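The wrist had been slipping since Monday, and Danai Karamanlidis had written it on the tape on the back of the case, where they wrote everything: wrist drifts after warm-up, check collar.

Savvas read it when he came on. He put down his bag, got the two-millimeter key out of the lid of the Jokska case, and sat on the floor with the right gripper across his knees.

"She says collar," he said.

"She always says collar," said Liesl Mösli from the kitchen. "Last time it was the cable."

He took the cover off anyway. Four screws, one of them shorter than the rest, and he set that one apart on the lid so it would go back in the right hole. The collar was tight. He marked it with a pencil line across the joint, the way Kalliopi Makris had taught them both, and moved on to the cable. It came out of the motor, went under a clip and turned up toward the jaw. The clip was cracked. When he closed the jaw by hand the cable pulled, and when he let go it stayed pulled.

"Cable," he said.

Liesl came and looked over his shoulder with her cup in her hand. She didn't say anything, and he was grateful for that.

There were no spare clips. Findex had promised a bag of them in June and had sent a bag of washers. He cut one off the old unit, the one they kept under the sink for parts, and warmed it in his hand before he bent it, so that it wouldn't snap too. It went on at the second try. He ran the jaw open and shut, slowly, watching the cable. It slid under the clip and slid back.

Then he plugged in the laptop and read off the zero. It should have been 1422. It was 2180, so somebody had set it with the jaw partly closed and never done it again. He thought it was probably himself.

"What did you get?" Liesl asked.

"Higher than it should be."

"Is that me or you?"

"I'd have to look at the sheet."

He didn't look at the sheet. He opened the jaw to the stop, held it there with his thumb, pressed the key and waited for the green light. He did it again to be sure. The number came up 1422 both times, and he wrote it on the tape under Danai's note with the date, Wed 3 April, and his initials. The cover went back on, short screw by the motor.

Panagiotis Athanasiadis called at noon from Ostano to ask if they would be running that afternoon. He had a way of asking that left a long gap after the question.

"We're on the bedroom," Savvas said. "Cloth first. If the wrist holds we'll go on."

"And if it doesn't?"

"Then I'll take the cover off again."

The gap went on for a while. Then Panagiotis said all right and hung up.

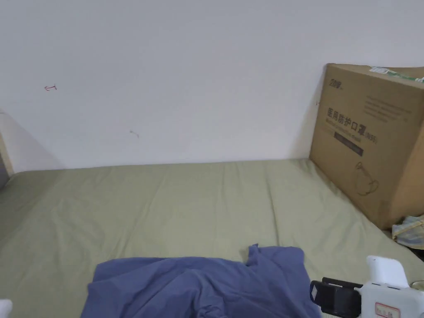

The first thing was always to do nothing. Kalliopi had been strict about it. You brought the gripper in over the bed, you stopped, and you watched the wrist for as long as you could stand to. If it was going to sag it would sag then, with no weight on it, and you could blame the wrist and leave the cloth out of it.

Savvas watched it. Liesl had the laptop on her lap by the door and read him the position every so often in a flat voice. The last figure was the same as the first.

"Go down," she said.

He went down. The jaw closed on a fold of the blue cloth and he lifted it a hand's width and held it there. His shoulder began to ache. He listened for the tick the motor made when the cable caught, and there was only the fan of the laptop and a truck backing up in the street.

"Let go," Liesl said.

The jaw opened. The cloth dropped.

"Again?"

"Thirty-one of those," she said, "and then Danai can have it." She had already started a new line on the sheet. He flexed his fingers and brought the gripper back over the bed.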